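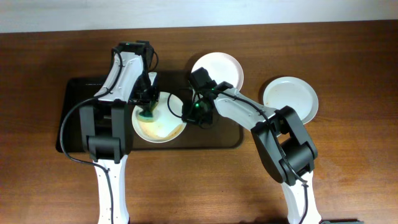
## Journée de démonstration, site de Viltau

Le poste à deux bras de Prutex a été présenté aux visiteurs de Stuvden le 2018-08-18. Tâche retenue : le nettoyage d'assiettes à l'éponge, sur plateau noir.

- 4 passages, de 60 minutes chacun
- 2 arrêts, dus au réglage de la pince gauche — corrigé sur place
- questions surtout sur la pression de l'éponge

## Suite

Le lot 3 de la subvention Macapagal reste ouvert. Nous demandons le report du solde sur les essais de préhension.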